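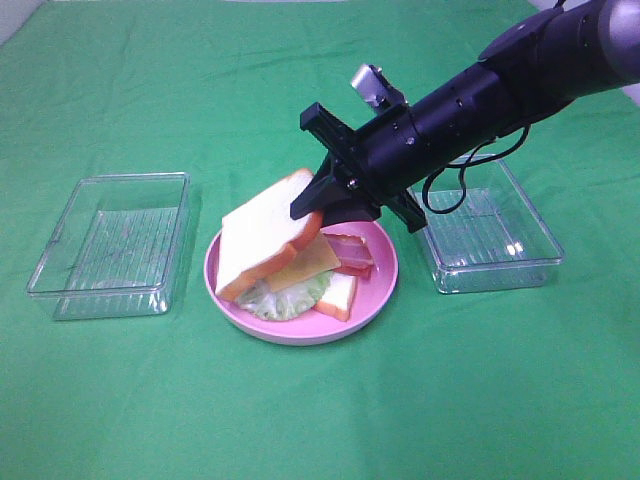 Why do kids turn down a lunch they ate happily last week? Mostly it comes down to how the food is put together and how much time they get to eat it, at least going by what I heard in one school over one spring.

I'm Annick Gauthier and this is my report for the Food and Families module. I picked school lunches because my little cousin went through a phase of bringing his whole lunch home, untouched, and my aunt was going out of her mind! I wanted to know if other families had the same thing going on, and what they did about it.

My partner on the project was Sebastian Voicu, who did most of the spreadsheet work (thank you, Sebastian, I owe you a lot of coffee). We sent 200 paper surveys home with the kids at Kavora Elementary in April and got 97 back, which our tutor told us was pretty good for something that has to survive the bottom of a backpack. We asked what went into the lunch, who packed it, what came back home and what the parents thought the reason was. Then we spent 2 lunch periods sitting in the cafeteria, just chatting with the kids who felt like chatting.

The first thing that jumped out at me was that parents and kids give totally different reasons. Parents wrote things like "picky" or "not hungry" over and over. The kids talked about sogginess. They talked about it a LOT. One girl told me her tomato "gets into the bread" and after that the whole sandwich is ruined, and she said it in the voice you'd use to report a crime. A boy at the same table eats the cheese first, then the bread, then leaves whatever is left, and he'd like it if everything came in separate piles so he could skip the pulling apart.

That got me reading about build-your-own lunches, where the parts are packed separately and the kid stacks them at the table. Several parents in our survey already do it. One mom who grew up in Lagos wrote a lovely long note on the back of her form about how at home the food was always set out in the middle and you helped yourself, so packing a finished sandwich felt odd to her from the start. She sends bread in one box and fillings in another — her son eats nearly all of it, she says, except on days when recess comes right after.

Recess was the other big one, and I hadn't even put it on the survey (my mistake, I'd add it next time). When the playground is waiting, kids take a few bites and run. An assembled sandwich does win there, I have to admit, because you can carry it and eat it fast. So the separate boxes aren't some magic fix, and a couple of parents told us they had tried them and gone back.

Things I'd do differently: ask the kids before writing the questions for the parents, make the form shorter, and go to more than one school. We only heard from families who bothered to send the form back, and I'd guess those are the ones who already think about lunch quite a bit. Sebastian also wants it noted that our "sometimes" box was useless. Everybody ticked it.

My aunt tried the two-box idea after I went on about it all through dinner. My cousin now eats the fillings and brings home the bread, so we're halfway there. The blank survey form and Sebastian's tables are in the appendix.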